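荷受け室の机と作業台を並べ替えました

Stelleo社内だより 6月号 職場のページ
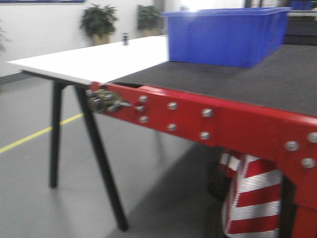
白い机と濃い灰色の作業面。青いコンテナは作業面の奥側。

荷受け室の机と作業台の配置を6月から変えています。白い天板の机を赤いフレームの作業台に寄せ、二つの面を続けて使う形にしました。朝の便を受けている人にはもう伝わっている話ですが、月に何度かしか部屋を使わない人から「どこに置けばいいのか」という問い合わせが続いたので、今の使い方をまとめておきます。

以前は白い机が入口側の壁に付いていて、赤い作業台は部屋の奥にありました。届いた箱を机で開け、中身を持って部屋を横切り、作業台で数を確かめてから棚へ入れる、という順番です。箱が少ない日は困りませんが、Drullariからの荷物が重なる日には、机と作業台の間に台車が止まり、人がその脇をすり抜けることになっていました。開けかけの箱が床に並ぶのもたいていその日です。

配置替えの話は去年から出ていました。棚を増やす案、作業台をもう一台買う案もありましたが、棚を増やすと扉の前が狭くなり、作業台は同じ型がもう手に入りません。結局、今あるものを動かすだけにしました。新しく買ったのはラベル用紙と養生テープで、費用は合わせて3,000円です。

■ 白い机は「開ける前」と「開けた直後」の場所

白い机には、届いたばかりの箱か、箱から出したばかりの物を置きます。確認の済んだ物は戻さないでください。

送り状を見て宛先の部署を確かめ、箱の外側に傷やつぶれがあれば、開ける前に控えを取ります。控えは紙の受付票の下の欄に書けば足ります。箱を開けたら、まず袋や小箱を机の上に出し、空になった段ボールはその場でたたんで机の下ではなく扉の横へ持っていきます。机の下は足を入れるために空けておきたい場所です。黒い脚が斜めに開いているので、ここに箱を押し込むと脚に当たり、引き出すときに天板ごと動きます。以前の置き場所では机が壁に押さえられていて気になりませんでしたが、今は片側が空いているぶん動きやすくなっています。

天板が白いので、黒っぽいキャップや小さな円筒形の部品はよく目につきます。反対に、透明な袋や白い樹脂の座金は見落としやすく、配置替えのあとの一週間で座金の袋を二度、段ボールと一緒に捨てかけました。白い物と透明な物は、出したらすぐに作業面のほうへ移すことにしています。

刃物は机に置いたままにしないでください。カッターは壁のフックに戻します。天板に直接刃を当てるのもやめてください。入口側の角にすでに浅い傷が入っています。

■ 濃い灰色の作業面は「数える・見る」場所

赤いフレームの作業台では、数の確認と外観の確認をします。表面はつやのない濃い灰色で、金属の小物や白い部品はこちらで見るほうが見分けがつきます。逆に黒いゴム類は沈んで見えるので、これだけは白い机で数えてもかまいません。

一度に出すのは一品目だけにします。急いでいると二品目を左右に分けて並べたくなるのですが、先月の棚卸しで数が合わなかった品目を調べたところ、よく似た寸法のねじを並べて数えた日のものがいくつか混じっていました。棚卸しの対象は167品目、そのうち一回目で数が合ったのは116品目でした。残りの全部が数え間違いというわけではありません。入力の遅れもあれば、置き場所の変更が台帳に載っていなかったものもあります。それでも並べて数えるのをやめれば減る分はあるはずで、次の棚卸しまでこのやり方で通してみます。

検品票は作業面の手前側で書かないでください。票の端が台からはみ出し、腰に当たって落ちます。書くときは白い机に戻るか、クリップボードを使います。クリップボードは棚の一段目に四枚あります。

飲み物は机にも作業面にも置けません。部屋の外の小さい台を使ってください。

■ 青いコンテナの扱い

青いコンテナは作業面の奥側、白い机との境に近い位置を定位置にしました。縁の張り出したところを両手で持つと運びやすく、中身が入っていても指が滑りません。

入れてよいのは、確認が済み、これから棚へ運ぶ物だけです。途中の物、返品する物、行き先の分からない物は入れません。配置替えの直後は「とりあえず青」という使い方が広がって、夕方には底のほうに宛先のない袋がたまっていました。今はその日の最後に部屋を出る人が中を見て、残っていれば棚へ運ぶか、受付票を付けて保留の棚へ移します。翌朝まで入れたままにはしません。

コンテナに蓋は使いません。上に箱を重ねるのも避けてください。開いた口から中の量が見えることが大事で、半分を超えたら途中でも一度棚へ運びます。部品の種類によっては半分でもかなりの重さになります。Evikのケースに入った金具は特に重いので、ケース三つまでにしてください。それ以上は台車です。

側面にラベルを貼る案は見送りました。以前のコンテナで、古いラベルの上に新しいラベルを重ねて貼るうちに、どれが生きているのか分からなくなったためです。代わりに、行き先を書いた札を中身の袋のほうへ付けます。札は用紙を四つに切ったもので、切ったものが引き出しに入っています。なくなりそうなら切り足しておいてください。

■ 赤いフレームのボルト

作業台の赤い金属フレームは、銀色の丸いボルトで留めてあります。作業台を動かすときに一度ゆるみを見て、動かしたあとにもう一度確かめました。ゆるんでいたのは一本だけで、その場で締め直しています。

今後は月の初めに設備の担当が確認します。使う人が工具で締める必要はありません。作業中に台が揺れる、物を置くと音がする、ということがあれば、受付票の裏でよいので書いて担当の箱に入れてください。床がわずかに傾いているため、台の揺れと床の傾きは区別がつきにくいのですが、そこは担当が見ます。

フレームに物を掛けないこともお願いします。布巾や手袋が掛かっていることが何度かありました。手前側に掛かっていると、コンテナを手前に引いたときに引っ掛かります。布巾は流しの横、手袋は個人のロッカーへ。マグネットのフックも付けないでください。塗装に傷が付くと、そこから拭き掃除がしにくくなります。

■ 机と作業台の境目

二つの面を寄せたとき、境目に小さなねじが落ちるのではないかという心配が出ました。配置替えの初日に薄い板を渡してみましたが、板の縁に袋が引っ掛かるのでその日のうちに外しています。

落とさないためには、物を滑らせて移さないことです。袋のまま持ち上げて移す。ばらの部品は浅い皿に入れてから移す。皿は大小あり、小さいほうが六枚、大きいほうが二枚です。大きいほうは縁が低いので、丸い部品には小さいほうを使ってください。

落ちた部品は、拾っても元の袋には戻さず、保留の棚へ置きます。床に落ちた物を数に入れるかどうかは品目ごとに決まりが違い、荷受け室では判断しません。

■ 棚番号の変更

配置替えに合わせて、棚の番号も一か所だけ変わりました。Rocha向けの部品を入れていた棚は、扉の右から左の壁へ移り、番号が514になっています。中の並び順は前と同じです。台帳のほうは書き換えが終わっていますが、各部署で印刷して壁に貼っている一覧はまだ古いところがあるようです。古い一覧を見つけたら外してください。新しいものは荷受け室の引き出しに入れてあります。

移した棚の前には台車を止めないでください。扉の右にあったころは止めても通れましたが、左の壁では通路をふさぎます。台車の置き場は扉の右、もとの棚があった場所です。

保留の棚は動いていません。上から二段目と三段目です。一段目はクリップボードと皿、四段目は梱包材で、ここに保留品を入れると探すときに見落とします。五段目は今のところ空けてあります。何に使うかは夏の間に決めます。

■ 一日の終わりの片付け

夕方五時を過ぎたら、新しい箱は開けません。五時より後に届いた箱は、受付票だけ付けて白い机の入口側に寄せておきます。

片付けは次の順で行います。

青いコンテナの中を確かめる
作業面に残った部品を棚か保留へ
白い机の上の物を移す
天板と作業面を乾いた布で拭く
段ボールを扉の横から集積所へ
皿を一段目に戻す
照明を消して施錠

天板は乾いた布で足ります。テープの糊が残ったときだけ、引き出しの中の剥がし液を布に少し付けて使います。作業面のほうには剥がし液を使わないでください。色むらになったことがあります。

集積所の鍵は夕方六時に閉まります。間に合わないときは段ボールを扉の横に残し、受付票の束の一番上に「段ボール残り」と書いておけば、翌朝の当番が運びます。

■ 使ってみての声

配置替えの案をまとめたのは、荷受けを受け持つCraig Geddesさんです。決めたときの考えと、使い始めてからの感想を聞きました。

「歩く距離を短くしたいというのが出発点でした。机と作業台が離れていると、手に持った物をどこかに一度置きたくなります。その一度置いた場所が、あとで分からなくなる。寄せてしまえば、置く場所は二つしかありません。」

「最初の三日はかえって遅くなりました。体が前の場所を覚えていて、箱を持ったまま壁のほうへ行ってしまうんです。私も何回かやりました。四日目からは普通に戻ったと思います。」

「困っているのは照明です。作業台は前の位置なら真上に灯りがありましたが、今は少しずれています。午後の遅い時間に細かい刻印を読むのはつらい。手元灯を付けるか、灯りのほうを動かすか、設備と相談しているところです。」

ほかの部署からは、次のような意見が届いています。

「部品を取りに行ったとき、青いコンテナの中を見れば今日の分が来ているか分かるので楽になった。」（組立）

「机の入口側に書類を置かせてもらっていたのがなくなった。代わりの場所がほしい。」（購買）

「左の壁の棚は、下の段の物を取るときに扉が開くとぶつかりそうになる。」（組立）

「受付票の下の欄が小さい。傷の控えを書くと宛名にかかる。」（出荷）

購買の書類については、扉の外に書類受けを一つ付けることになりました。付くまでは購買の席まで直接届けてください。扉の件は、開く側の床に養生テープで線を引いてあります。線の内側に立たないようにし、扉を開ける側もゆっくり開けてください。受付票は、今の用紙を使い切ってから欄を広げます。あと二冊残っています。

■ よく聞かれること

個人宛ての荷物について。荷受け室では開けません。白い机にも置かず、総務の棚へ回します。名前の読めないものは総務で確認します。

大きな箱について。白い机に載らない長さの箱は、床で開けてかまいません。ただし通路側ではなく、左の壁と作業台の間で開けてください。長いものを作業台に斜めに載せるのは、端が出て危ないので禁止です。

借りていく物について。皿、カッター、クリップボードは部屋の外へ持ち出せません。青いコンテナも同じです。運搬用に箱が必要なときは、倉庫の折りたたみ箱を使ってください。倉庫の箱は数があるので、返すのが翌日になっても構いません。

急ぎの荷物について。受付票の右上に赤で丸を付けてください。丸の付いた箱から先に開けます。口頭で頼まれた分は当番が替わると伝わらないので、必ず票に付けてください。丸が多い日は、丸の中で届いた順になります。

返品について。箱を捨てる前に申し出があれば、元の箱で返せます。段ボールは当日中に集積所へ出てしまうので、外観に不安のある品物は検品が終わるまで箱を取っておきます。その場合は箱に品目と当番の名前を書き、扉の横の段ボールとは分けて、台車の隣に立てておいてください。

■ このあとの予定

手元灯が決まったら、この欄でもう一度お知らせします。秋の棚卸しでは一回目で合った品目の数を今回と比べ、一品目ずつ数えるやり方を続けるかどうかを決めます。配置そのものについても、そのときに意見を集める予定です。

それまでに気づいたことがあれば、荷受け室の意見箱か、Geddesさんの席まで。紙は何でも構いませんが、使った時間帯を書き添えてもらえると、照明の件と合わせて確かめやすくなります。

最近の記事
・倉庫の折りたたみ箱、返却場所が変わります
・受付票の書き方（改訂版）
・Rocha向け部品の棚一覧
・春の棚卸しの結果について
・段ボール集積所の利用時間
・Evikケースの洗い方と乾かし方

お問い合わせ：Stelleo 総務・社内だより係　｜　© Stelleo　｜　ページの先頭へ戻る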